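Notebook, Rorkisham slate review
August 2022
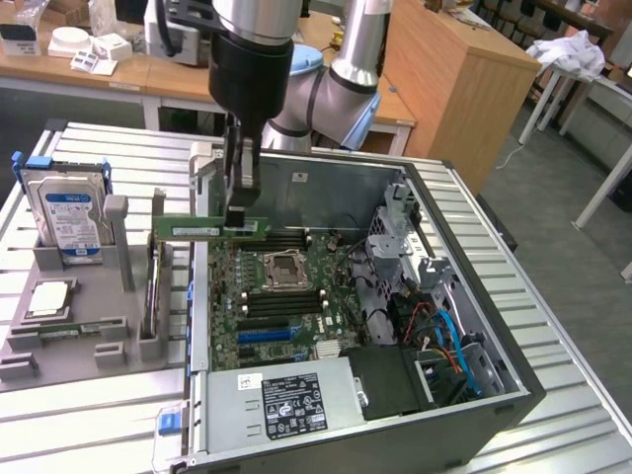
Went through the Pirkwood budget again from the top sheet down. Version on the drive is still the one Navarrete sent before the co-production terms changed, so the finance plan at the back doesn't match the cash flow at the front. I've saved a copy with "old plan" in the name and started a new one. Please don't edit the old one, we need it to answer the bank's questions.

What changed, so it's written down in one place:

The broadcaster license fee is now paid in three parts: signature, first day of photography, delivery. Before, it was two parts with most of it up front. The total is the same. The effect is that we're short in the last part of the shoot and again in the edit, and the second gap is the worse one. I had assumed the tax credit would cover it, but the credit isn't paid until after the final cost report has been audited, and nobody should be planning on the audit going fast.

Zoniro want to take world sales excluding the home territory. Their draft has the commission coming off the top, then their expenses, then the minimum guarantee recouped, then us. Expenses are capped but the cap leaves out festival costs. Marjan thinks we can get festivals inside the cap if we give them a longer term. I'd sooner keep the term short. They have asked for it long, and if the show does well in its first window we'll want it back for the second season talks. Left it open for now.

Recoupment order

Redrew this on the whiteboard and then typed it up. Copying the typed version here because the whiteboard gets wiped.

Sales commission. Sales expenses, capped. Collection account fee. Bank loan with interest and fees. Minimum guarantee. Then Navarrete and ourselves pro rata to investment until both are whole. Then deferments. Then net profits split.

Question on deferments: the director's deal says her deferment is paid "at the first opportunity following recoupment of third party financing." The writer's says "from first net receipts after recoupment." These are not the same place in the line. On the first wording she could argue she sits ahead of Navarrete, depending on whether Navarrete counts as third party financing or as a producer. The co-production agreement calls them a co-producer in the recitals and a financier in the schedule. Needs one word, used all the way through. Sent to legal with both pages marked.

I should have caught that in the first pass. The schedule was added late and I read it for the numbers only.

Budget

Contingency is intact. Post is thin. The sound line was carried over from the last show, which was a studio show with very few locations, and this one is outdoors for most of its length. We will be doing a lot more dialogue replacement than that line allows. I've asked the post supervisor for a figure based on the scripts and not on the last show. Until it comes in I've put a flag in the budget and left the number alone.

Location fees look right for the farm. The harbor isn't closed yet. The harbor office wants an insurance certificate naming them before they'll quote, and the broker won't name them without the dates. I told the broker to issue it with the whole shoot window as the dates and we'll narrow it afterward. He said that's fine, it just needs an email saying so. Email sent.

Accommodation is over. Some of that is the unit being split between two hotels, with a shuttle, which then shows up again under transport. If we can get everyone into the bigger one we lose the shuttle line completely. Production office is checking whether they'll hold the rooms without a deposit. If they won't, the deposit falls in the week before the first license payment, and that's the one week in prep when the account is close to empty.

Episode 2 script is still running long. I'm not counting it as a budget issue yet, but the night scenes at the end are all exterior and they've grown since the last draft. The line producer has scheduled them at 7 days' shooting with the second unit picking up the boats. If the next draft comes back the same length I'll ask for a meeting before it goes any further.

Rorkisham rights

Separate matter, noting it here because I'll forget otherwise. The option on the book runs out in October. There is one renewal left under the agreement and the fee for it is not set against the purchase price (the first one was). So renewing costs real money this time. The agent has to have written notice before the expiry and the payment has to be in with the notice. It isn't enough to send the notice and pay later, I read clause 3 twice to be sure.

I want to renew. The bible is good and the second draft of the pilot is a lot better than the first. The argument against is that two broadcasters have passed, and one of those passes was on the period setting and not on the writing, so we can't fix it with a new draft. Marjan's note from the last call was that the streamer's team asked to see it again after their new commissioning brief is out. That's a polite answer and it may mean nothing. I'd still pay for the year.

Chain of title on the book is clean except for the foreword. It was written by someone else and the publisher's permission covers print only. We don't use anything from it, but the pilot has one line of narration that is very close to a sentence on its second page. Asked the writer to change the line. Cheaper than asking for the permission.

Collection account

Quotes from two firms. One charges a setup fee and a percentage, the other a lower percentage with a yearly minimum. On the low sales estimate the first is cheaper, on the middle estimate there's hardly anything in it, on the high estimate the second wins. The bank prefers the first one because they've worked with them before, and if we go with the other they'll want their own lawyer to read the agreement at our cost. That settles it as far as I'm concerned. Going with the first unless Navarrete object.

Note for whoever does this next time: ask the bank before asking for quotes.

Sales estimates

Zoniro's low column adds up to 442 thousand if you take the sheet as sent. I get the same when I add it by hand, so the formula is all right now. The version before this one had a territory in twice, once by name and once inside a regional package. Keep an eye out for that in the next revision, they seem to build the sheet by pasting from other titles.

The bank will lend only against signed contracts and a share of the low column for unsold territories. They haven't said which share. I used half in the cash flow as a placeholder and marked the cell yellow. If they come back with less than that, the gap in the edit opens up again and we're back to asking Navarrete to bring their second payment forward. They've said no to this once already. I think they'd agree if they got a better position on the remake rights, which cost us nothing today, but I don't like handing those over to solve a timing problem. Want to talk it through before anyone mentions it to them.

Other things

Payroll company has changed its onboarding form. Old forms are not accepted for anyone starting on this show. Crew who worked on the last one need to fill in the new one too.

The errors and omissions application needs a title report. Pirkwood as a title came back with a couple of small uses, a short film and a band, neither a worry. The insurer wants the full report anyway. Ordered.

Music: composer's deal is agreed as a package, including the recording. Players' fees are in the package. Licensed songs are not. Scripts name four songs as they stand and I'd be surprised if we can afford more than one of them. Asked for the writers to put "a song" in the next drafts so the director doesn't get attached.

Credit order on the front titles is still going back and forth with Navarrete. They want their card first in their own territory, and we're fine with that. They want it first everywhere else as well and we're not. No movement.

To do

Finish the new cash flow with the three-part license fee in it.
Chase legal on the deferment wording.
Get the post supervisor's sound figure.
Draft the Rorkisham renewal notice and get the payment approved so they go together.
Reply to Zoniro on term and festival costs, after Marjan has read my notes.
Hotel deposit, yes or no.
Ask the bank what share of the low column they'll take.

Left the marked-up Zoniro draft in the shared folder under Contracts, Sales. My comments are in the margin, Marjan's are in the body in capitals.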